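Bench notebook, shared workshop, two-arm build
4/18/22

Long afternoon on the arms and I'm putting it down before it leaks out of my head. Katia Bassi got the shelves sorted last week (thank you, Katia!), so I could finally find the long hex keys and retighten the left wrist, the one that had been creeping since March. The job for the pair is the same as before – one arm picks up the flat black piece, the other stays close by the small open box with the white tray, and eventually the piece goes in the tray without me hovering over the stop button. I started with the left arm low over the table and the right one parked with its fingers nearly together. 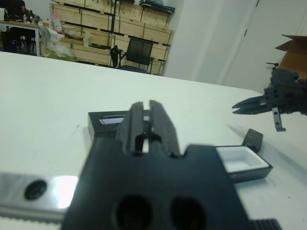 Do both arms need to be calibrated again after a wrist is retightened?
Only the one you touched, as long as its base hasn't shifted on the table. Run the Huvero routine on that arm and leave the other file alone.

I did that, and saved it as run 1034. The old offsets are still in the Gakis folder in case anybody wants to compare, and please don't tidy them away, I'm sentimental about them. Closing speed is down to 98 in the config, which feels gentle enough for thin things, though I'd happily go lower if someone has the patience to sit through it.

Thin pieces are where I have spent most of my evenings lately. Held flat they slide about, so I've come round to gripping them upright by the low end, with the jaws just below the chip and its row of little pins. It does put a nasty bright patch of light right on the chip, and I'd love to try a diffuser from the Canpolat drawer on that.
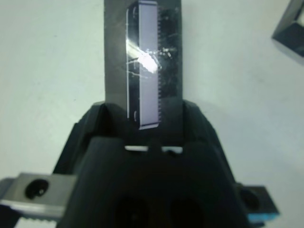

Still to do
Print 2 more fingertip pads, the softer stuff if there's any left on the spool.
Ask Gudelau about the longer cable – the present one tugs when the wrist turns all the way over.
Check the bracket bolts again after 4 sessions.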